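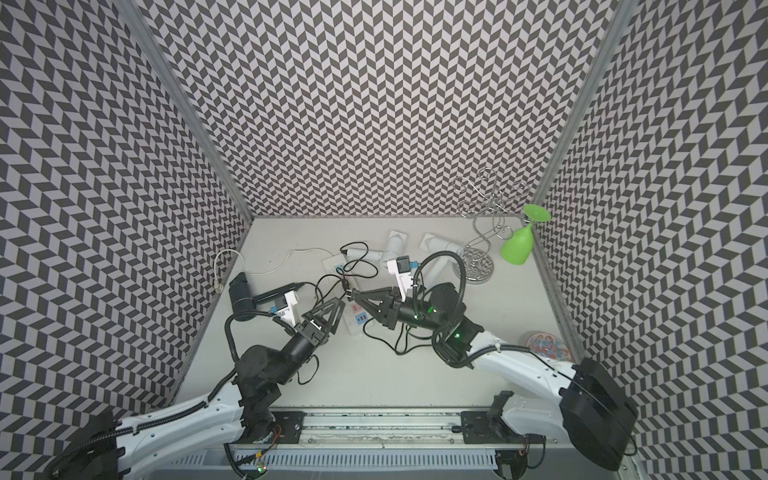 A black-and-gray chevron pattern on three walls.

Patterned wallpaper: what to know before the September class

Zigzag patterns are back, and most of the calls to the Zawadzka store this summer were from people who ran out of paper halfway across the last wall. A chevron has to line up at every seam, so each strip loses some length at the top. With a plain paper you can ignore that. With a bold pattern you can't.

Look on the label for the repeat, the height of one full pattern. Divide your wall height by it, round up to the next whole number, and multiply back. That is the length you cut for each strip. Kacper Żak at the front counter will do the math with you if you bring in your wall measurements, and he asks that you measure the height in more than one spot.

Corners are the other trouble. Very few are straight. Don't wrap a full strip around an inside corner. Cut it so that it turns the corner by half an inch, then hang the leftover piece on the next wall against a plumb line. The zigzag will be off by a hair in the corner itself – from across the room it won't show.

Buy all your rolls at once and check that the batch numbers match. Saken and Latier papers are both in stock. The Ceren range is special order, and unopened rolls can come back within 30 days with the receipt.

Detlef Bauerfeind is teaching the class again. It runs from 2 p.m. until he is done, in the back of the store. The cost is $110 with tools and paste included. Wear something you don't mind getting paste on.

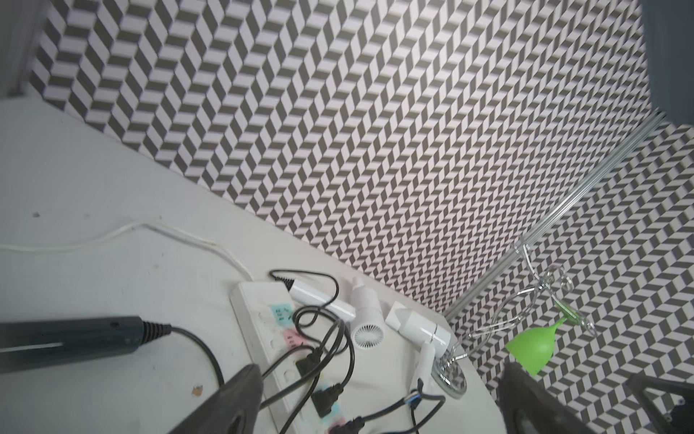

Can I hang a chevron paper over old wallpaper?

It's better to strip the old paper first. Old seams can show through, and the weight of new paste may pull the bottom layer loose. Once the wall is bare, fill any dents, sand it smooth, and let a coat of primer dry overnight.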